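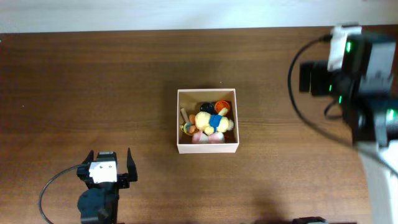 # Project Report: Toy Storage for a Shared Playroom

Sewwandi Jayawardena, Baptiste Vidal, Solène Sabatier
Supervised by Lucienne Rey

## 1. Background

Our project started with a request from the Carkance family center. The center has one playroom, which is used by a parent and baby group in the morning and by older children after school. The toys are kept in two deep plastic bins. At the end of each session everything goes into the bins, and at the start of the next one everything comes out again, usually by tipping the bin over.

Pascal Besson, who runs the after-school group, asked us for a way to store mixed toys that would take less time to put away and would let children find a toy without emptying everything onto the floor. He had a budget for materials but not for new furniture. The existing shelves, made by a local joiner called Gautier, had to stay where they were.

We worked on the project from January until the end of the term. Sewwandi handled the visits and the interviews, Baptiste built the boxes, and Solène did the timing and wrote up the results. We all worked on the final text.

## 2. What we wanted to find out

We agreed on two questions with our supervisor before starting.

1. Does a small open box make it easier to find a toy than a deep bin?
2. Does tidying go faster when toys are sorted by type, or when each box holds a mixture?

The second question came from a disagreement inside the group. Baptiste thought sorting would win easily, as it does in a kitchen drawer. Sewwandi had watched the after-school group and thought children would not keep to the categories. We decided to test both.

## 3. The boxes

We wanted a box that a child could carry with two hands and that an adult could see into from standing height. A lid was ruled out at the first meeting. Lids get lost, and at the center they had been used as trays, drums and sleds.

The final box is square, made of plain cardboard, with low walls and an open top. Baptiste cut the first version with sides of 30 cm and it held its shape on the shelf, so we kept that size. A larger version with sides of 50 cm was also made. It was dropped after one visit. Two children could fit their arms in it at the same time and toys at the bottom were soon buried, which was the problem we had been asked to solve.

We left the cardboard unpainted. Paint would have made the boxes more attractive, but pale walls make it easy to see the edges of small dark toys, and the boxes will need replacing from time to time anyway. The corners were glued and then taped on the outside. We bought the glue from Katora and it was strong enough, although it needs to be left overnight.

## 4. A mixed box

For the mixed condition we packed each box with toys of different sizes and textures. The box at the start of this report is a fair picture of what we meant by mixed. The big item is a yellow plush toy in a blue top, laid on its side across the middle. A round black object and a round orange one are side by side against one wall, a soft pink item is partly tucked under the plush, and a thin wooden stick leans toward a corner with a small multicolored figure under it.

A few things we learned from packing boxes like this one:

- Put the largest soft toy in first, or across the middle. It stops the others from rolling.
- Round toys should go against a wall. In the open part of the box they move each time it is carried.
- Long thin pieces fit best at an angle. Laid flat along the side, they slide under everything else.
- Small figures are the hardest to find again. They need to be near the edge, where a hand can reach them.
- One layer is enough. With a second layer, children start digging.

The last point became our main packing rule. A box is full when its floor is covered. Solène wrote this on a card for the center and Pascal taped it inside the cupboard door.

Soft toys can be pressed down, so it is tempting to add one more. We tried this with several boxes. The toys did stay in, but the pink and pale-colored ones disappeared under the brighter ones, and the children asked for toys that were in the box in front of them.

## 5. Method

We ran the tests in the playroom with the after-school group. In the finding test, a child was shown a card with a drawing of a toy and asked to bring it to the table. We timed from the moment the card was turned over. Each child did the test once with a deep bin and once with the boxes on the shelf. Half of them started with the bin and half with the boxes, so that practice would not favor one of them.

In the tidying test, the whole group put away the toys after play. We timed from the call to tidy up until the floor was clear. Sessions with sorted boxes had a picture label on each one (soft toys, figures, wooden pieces, balls and round things). Sessions with mixed boxes had no labels, only the rule that the floor of the box should be covered.

Parents signed a consent form. We did not record the children's names.

## 6. Results

### Finding a toy

We collected 92 timed attempts. With the deep bin, the average time was 61 seconds. With the boxes it was 30 seconds. Large plush toys were found quickly in both cases and made little difference to the result. Most of the gain came from the small figures.

In the bin test, most of the children took toys out and left them on the floor next to them. In the box test they mostly looked first. Several walked along the shelf and looked into each box before touching anything – we had not expected that from the youngest ones.

### Tidying

The result here was less clear. Sorted boxes were faster when an adult stood near the shelf and answered questions. Without an adult, they were slower than mixed boxes. The children stopped to discuss where a toy belonged. A plush toy wearing clothes caused a long argument, since one child said it was a figure and another said it was soft.

Mixed boxes were steady from one session to the next. The children took the nearest box with space in it. The disadvantage is that a toy does not have a fixed place, so someone looking for it has to check more than one box.

## 7. Problems

The biggest weakness is that we had only one room and one group. The children also got used to us, and they may have been quicker in the later visits for that reason.

Two attempts were left out because the toy on the card had been taken home. We replaced it with a different one and redrew the card. We should have checked the toys against the cards before every visit and we did this from then on.

The cardboard held up better than we thought, apart from one box that was sat on. For longer use we looked at a washable box from a supplier called Gotness. It has the right shape, but the walls are much higher, and we could not test it before the deadline.

## 8. Recommendations to the center

We suggest replacing both deep bins with low open boxes and using a simple mix of the two systems. Small figures should have their own labeled box, as they are the toys most often lost. Everything else can go in mixed boxes, one layer deep, with the largest soft toy placed first.

The boxes should stand on the two lower shelves only. On the top shelf a child cannot see over the wall of the box and will pull it down to look. The morning group can keep its own boxes on the left side, marked with a strip of tape.

The cutting pattern for the box is in Appendix A, and the toy cards are in Appendix B. Pascal has a spare set of both.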